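Teltton Hair Routines: data card and README

What this is

Teltton is a set of 208 home hair-care routines, written down by the people who follow them and cleaned up enough for a computer to read. Each entry covers one wash day from the first rinse to the point where the person gave up and used a clip. It was put together for anyone studying how people really wash, dry and style their hair, as opposed to how the back of the bottle hopes they do.

It doesn't rank products. If you came looking for the best shampoo, the entries contain 27 answers to that question and most of them disagree.

What's in the folder

routines.csv has one row per routine.
steps.csv has one row per step, linked by routine_id.
notes.txt holds free comments, lightly edited for swearing.
CHANGES lists what we broke and when we fixed it.

Fields in steps.csv

routine_id: matches routines.csv.
step_no: starts at 1. A few start at 0 because the contributor felt strongly that brushing first "doesn't count."
action: one of wet, wash, condition, rinse, detangle, dry, style, wait.
amount: in the contributor's own words. See the section on amounts and lower your hopes.
minutes: whole numbers. Blank means unknown. A value of 147 in one row is correct. She fell asleep with the mask on and has confirmed this.
tool: comb, brush, towel, t-shirt, fingers, dryer, cup, other.
regret: yes or no. Optional, but popular.

How it was collected

Contributors filled in a form on the same evening as the wash. We tried asking the next morning in an early round and got routines of great beauty, with cool rinses and scalp massages in nearly every one. The same-evening forms were shorter and mentioned conditioner getting in eyes. We kept those and threw out the others.

Hair type is self-reported. We offered straight, wavy, curly and coily, plus a box for "depends on the weather," and that box did very well in August.

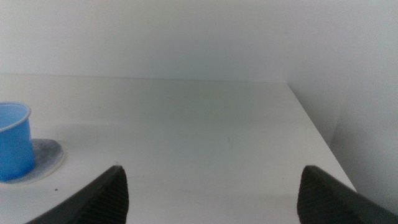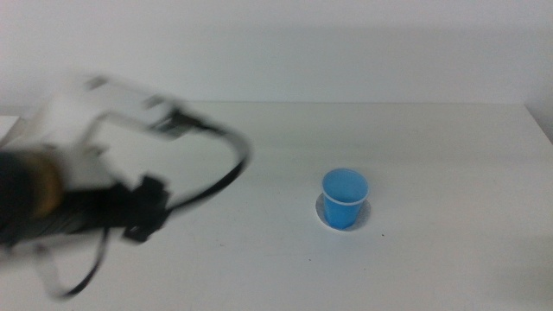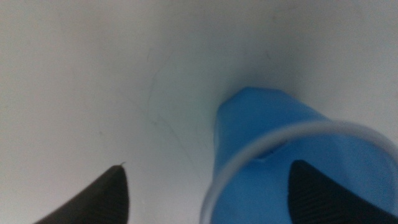
The amount field caused most of the arguments. Bottles say "a coin-sized amount" without saying which coin, and contributors replied with dabs, blobs, palmfuls and one "normal squirt." People who dilute their shampoo before pouring it on were a little better, as they at least had a vessel to refer to. Trouble is, "one cup" might be the kitchen measure or a plain blue plastic cup like the one in these pictures, with no visible markings on the side to say how much is in it. We recorded all of these as written and set amount_unit to "vessel." Please don't convert them to ounces. Someone on the Mastholm branch did, and for a while the data showed a person with a short bob using more conditioner than a horse.

Known problems

Fourteen routines have no rinse step after conditioner. Some of these are leave-in products. Some are people who forgot to write it down. We can't tell which, and writing back to ask "did you rinse?" felt like a lot.

"Dry" means different things to different people. For one contributor it means a dryer on low with a diffuser. For another it means going to bed. Both are coded as dry, so check the tool column before you average anything.

Dry shampoo is coded as wash. We had a long discussion and lost.

Long and thick hair is overrepresented. People with very short hair sent in routines such as "shampoo, done" and didn't seem to think we'd want more of them. We do.

Bangs washed in the sink between wash days are left out. They deserve their own file, and Branero, the sister project, keeps promising one.

Versions

The first release used Grewal codes for the action field, a numbering scheme that looked tidy and that no contributor or editor could remember. The current release uses words. If your script expects a 6 where it now finds "detangle," the old file is in the archive folder.

Using it

Fine for research, teaching and settling arguments at home. Please leave the notes out of anything meant to train a product recommender, as several contain jokes about mayonnaise that a machine may take to heart. Don't try to work out who wrote an entry.

Adding a routine

Use the blank form in the forms folder, one wash day per form. Write what you did. If you skipped a step you normally do, leave it skipped. Spelling doesn't matter, and neither does the state of your towel.

Corrections go in the CHANGES file, newest at the top.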